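County Drafts Rule on Standby Power for Built-In Appliances in Rental Units

By Marlies Rüegg 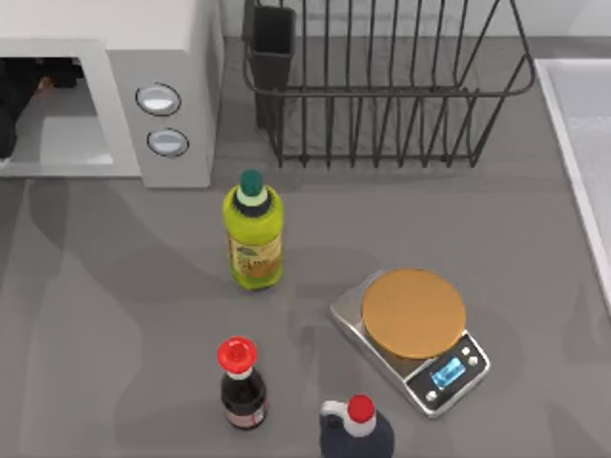 The Clukden County Housing Office released a draft rule on Friday that would set a limit on the electricity used by idle appliances in newly furnished rental units. The rule covers equipment supplied by the landlord and left plugged in year-round: refrigerator displays, range clocks, water heater controllers and countertop units. Standby draw is the power an appliance takes when it is not doing its main job. In a microwave it usually goes to the clock and the touch panel, and models with a plain door and two round buttons on the control panel, one above the other, would go through the same test as models with a full keypad. The office did not propose separate limits by size or price.

Under the draft, combined standby draw for a unit could not exceed 7 watts, measured over a period of 40 minutes with all doors closed and no cycle running. Refrigerator compressors and heating elements are excluded from the total. Readings would be taken at the outlet with a plug-in meter, or at the panel where an appliance is hardwired.

The figure comes from a survey of 239 furnished apartments in the Bellura district, carried out last year by the engineering firm Kravchuk. Inmaculada Moya, who led the survey, said the spread between units was wider than the age of the equipment would suggest. Several older kitchens tested below the proposed limit, while a number of recent ones tested well above it. Network modules left in pairing mode were the most common cause.

"The module keeps searching for a connection that the tenant never sets up," Moya said. "Switching it off at installation takes a minute and brings most of those units under the line."

Property managers have asked for changes to the measurement method. Hamish Ngata of Fevitz, a management company with nearly 900 furnished units in the county, said the draft does not state who pays for testing between tenancies. He also asked that ground-fault outlets and hardwired smoke alarms be left out of panel readings — the current text is silent on both.

Saodah Wattimena, the housing office's technical officer, said alarms would be excluded in the final version and that the outlet question was under review. Units furnished before the rule takes effect would be exempt until an appliance is replaced, at which point only the replacement would be tested.

Written comments are open through the end of July. The draft and the survey tables are available at the housing office's front desk.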